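Guides > Paper and Fabric Flowers > Hand-tied Bouquets

How to Build and Wrap an Artificial Hand-tied Bouquet

March. By Oluwaseun Afolabi

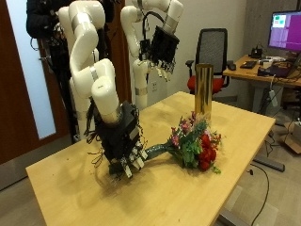

Artificial bouquet with teal-wrapped stems, lying on its side.

This guide covers the spiral method for a hand-tied bouquet of artificial stems, followed by two ways of covering the binding. It assumes bought stems with a wire core. Stems with a solid plastic core can be used, but they will not bend to shape and the spiral has to be kept shallower.

Allow an evening for a first attempt. The sorting and cutting take longer than the tying.

Materials

– 12 flower stems, mixed head sizes
– 3 stems of foliage
– Waxed florist's twine or narrow cable ties
– Stem tape, 12 mm wide
– Satin ribbon, 42 mm wide
– Double-sided tape
– Pearl-headed pins, short
– Side cutters rated for steel wire
– Small file

Do not use scissors on wire-core stems. The wire marks the blades after a few cuts and the scissors are then no use for ribbon. The side cutters sold for household wiring are adequate. I use a pair from Bundgaard, but any hardened cutter will do.

Preparing the stems

Most artificial stems are packed flat. Open each head by hand, starting with the outer petals and working in. If the petals hold a crease, pass the head through steam for a few seconds at arm's length, then shape it and leave it to cool before handling it again. Test one petal first. Some foam flowers shrink in steam and should be left alone.

Strip the leaves from the lower half of every stem. On cheaper stems the leaves are on short plastic collars which slide down and off. On better ones they are moulded in and have to be cut flush. File any stub that remains, as it will show as a lump under the ribbon.

Lay the stems out in three groups: large heads, small heads and foliage. Set aside one large head for the centre.

Building the spiral

1. Hold the centre stem upright between thumb and first finger, about a hand's width below the head. This point is the binding point and does not move for the rest of the work.

2. Lay the second stem across the first at a slight angle, head to the left and foot to the right. Left-handed workers should reverse this.

3. Turn the bundle a little in the hand, always in the same direction, and add the third stem at the same angle as the second.

4. Continue adding and turning. Alternate large and small heads, and bring in foliage where there is a gap that shows the stems beneath.

5. As the dome widens, set each new head slightly lower than the last. A flat top usually means that the outer heads have been set level with the centre one.

6. When all the stems are in, look at the bouquet from directly above, then from the side in a mirror. Stems can still be drawn up or down at this stage by easing the grip.

If one stem crosses the others in the wrong direction, the bundle will not close up at the binding point and a hard ridge can be felt under the thumb. Take it out and put it back in at the correct angle. Forcing it with the twine bends the neighbouring wires.

Binding

Pass the twine around the binding point four or five times, pulling firmly on each turn, and finish with a reef knot. A cable tie is quicker and holds better on slippery plastic, but the head of the tie must be turned to the back and trimmed close. Two ties side by side are better than one pulled very tight.

Cover the binding with stem tape. The tape only becomes tacky when stretched, so draw it out to nearly double its length as it goes on. Run it from the binding point down to the end of the handle and back up, overlapping by half the width.

Cutting to length

A handle that extends a fist and a half below the binding point suits most bouquets that will be carried. For a vase, measure the vase first and leave a little extra. Cut the stems one at a time – cutting the whole bundle at once leaves a slanted end and strains the cutters. File the wire ends, then cap them with a scrap of tape.

Wrapping, method A: full ribbon handle

Fix a strip of double-sided tape down the length of the handle. Start the ribbon at the bottom, fold it up over the cut ends, and hold it there while winding upwards. Each turn should cover half the one below. Keep the tension even. Satin shows every slack turn, and a shiny finish shows it worst.

At the top, fold the raw end under and fix it with three pins, pushed in at a downward angle so that the points stay inside the bundle. Run a finger over the whole handle to check that no point has come through.

Wrapping, method B: collar only

Cut a length of ribbon long enough to go around the binding twice. Fold in both long edges so that the collar is narrower than the ribbon, and fix with tape at the back. The stems stay visible below the collar, so this method is only worth using where the plastic is a reasonable green.

Colour of the wrap

A wrap that matches the foliage makes the handle recede. A stronger colour makes it part of the design and should then be picked up somewhere in the heads, even in a small amount. Ikechukwu Amadi, who checked this guide, prefers plain cotton tape for anything that will be handled often, on the grounds that satin snags. My own practice is to use satin and replace it.

For ribbon I have used Plikik double-faced satin in shade 867 and the single-faced satin stocked by Cidlow. Single-faced is thinner and makes a neater fold at the bottom of the handle.

Storage and cleaning

Store the bouquet upright in a jar, or lay it on its side on a clean surface with tissue under the lower heads. Heads left lying under their own weight will flatten on one side, and should be turned now and then.

Remove dust with a soft make-up brush or a hairdryer on the cold setting. Do not wash a wrapped bouquet. Water gets into the handle and rusts the cut wires, and the stain comes through the ribbon.

Next guide: wiring a buttonhole from a single artificial stem.

The Bunadport newsletter goes out on Sunday. Enter your email address to subscribe. You can unsubscribe at any time.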